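Notes for the Brorcombe talk, 12/05/2022
Gun-woo Yang

Start with the cell, not the slides. Ask who has ever had to teach a gripper a pocket with hardly any clearance. Wait for hands!

Vida is our small parts cell. One arm, one two-finger gripper, and a day's work of picking up shiny little things and putting them down exactly where they belong. I love this machine, and I want to talk about how we keep it honest.

First thing, the fingers. Check the tips before anything else, because a worn tip shifts the grip and you'll spend the morning blaming the arm. (Tell the Grarow story here if time allows - 297 good cycles, then 2 bad ones, and it was a fingertip.)

Then the screws on the finger links. Witness marks in paint pen, every one. Cheap, quick, brilliant.
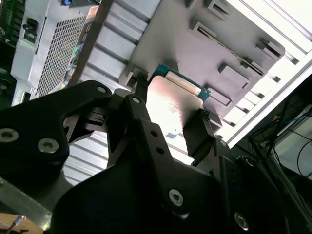
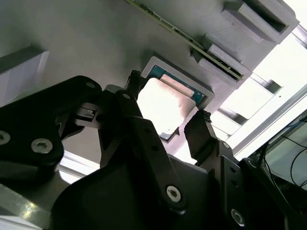

Black fingers, bright metal faces, and plenty of daylight.

Now the re-teach. We go in at the slowest speed and stop 7 mm short. Look from the side, look from the top, then jog down by hand. Save the point only after you've backed out and gone in again. If the two readings differ, don't average them! Go and find what's moving.

Reflections: pause on this one, people always ask. We had the exposure on auto until last September and it hunted all afternoon as the sun came round. Fixed exposure and a blind sorted most of it. Serura still runs on auto and I'm itching to change it.

Cables next. Leave slack at the wrist, tie back the rest, and run the arm through its full reach before you trim a single tie.

Service is every 800 cycles: wipe tips, check marks, re-run the test pocket, write it in the book.

Questions. If it's quiet, ask them what they use for fingertips - I really want to know.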